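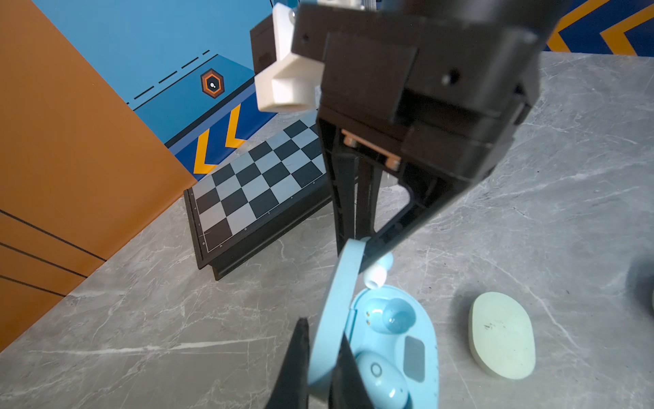
One reader in Mollthorpe wrote to say that she had lost the same pair of earphones on the same bus route twice in a year, and had recovered them on both occasions, yet had never once been asked to prove that they were hers. Her letter arrived shortly after our spring issue and prompted a good many others. Taken together, they raise a question that transport operators, libraries and district councils have been slow to answer: what is owed to a person who has lost something small?

The lost property office has a longer history than most public services of its size. Many began as a locked cupboard behind a ticket counter, looked after by whoever held the key. Umbrellas, gloves and parcels were entered in a ledger by hand, and the owner was expected to call in person and describe the article. The arrangement worked well enough while most people travelled the same line each day and the clerk knew them by sight.

The office at Plodthorpe still keeps such a ledger, although the entries are now copied to a shared computer record each evening. It occupies two rooms beside the former parcels yard and serves the bus station, the swimming baths and the covered market. In May the shelves held 239 articles awaiting collection. Keys and single gloves made up the greater part, followed by spectacles, children's coats and a large number of telephone chargers, few of which are ever claimed. 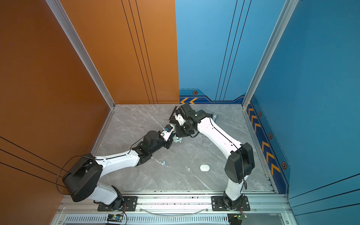 Chargers are a particular difficulty. They look alike, they carry no name, and the cost of a replacement is often lower than the fare to the office and back. Under the rules adopted at Plodthorpe they are kept for a shorter period than other goods and then passed on for recycling. Keys are treated differently. They are held for three months, tagged with the place and hour at which they were found, and are never described in any public notice beyond the number of keys on the ring.

The question of description is where practice varies most. At Miltetti, a lakeside resort with a very large summer population, the municipal office publishes a full list of what it holds, including colour and make. Residents like the list and consult it freely. It has also brought a steady run of false claims, chiefly for sunglasses and watches, and the office now withholds one detail of every article so that the claimant may be asked to supply it. The detail may be a scratch, an initial or the contents of a side pocket.

Kılıçarslan, where the office serves a busy ferry landing, has taken the opposite course. Nothing is published. A person who has lost something completes a short form, and the staff search the shelves on their behalf. The method is slower and asks more of those behind the counter, but disputes are rare. Forms may be completed in two languages, and visitors who have already left for home may pay to have their belongings sent on by post.
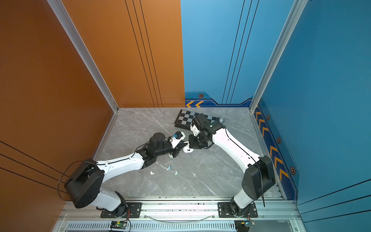

Neither approach deals fully with the matter of unclaimed goods. Public sales were once the usual answer, and in some towns they were something of a social occasion, with trays of mixed jewellery and bundles of walking sticks sold from a trestle table. They have become less common. The sums raised seldom cover the cost of holding them, and articles which store personal information cannot properly be sold until they have been cleared. Clothing in good order generally goes to charity. Spectacles are collected for reuse where a scheme exists.

Mollthorpe, which has no office of its own, is now considering whether to join the arrangements at Plodthorpe. Under the proposal, articles found on local buses would be carried across at the end of each working day, and a notice at the bus station would tell passengers where to apply. Objections have centred on distance. An elderly passenger who has mislaid a purse may not find it easy to make a further journey to retrieve it, and several correspondents have asked that a small counter be kept open in the town, if only in the mornings.

Readers who have lost an article are advised to report it as early as they can and to note the time of the journey, the direction of travel and, where possible, the seat. A written description is of more use than a photograph of a similar item. Those who find something should hand it to the driver or the nearest counter — and should leave a name only if they wish to be thanked.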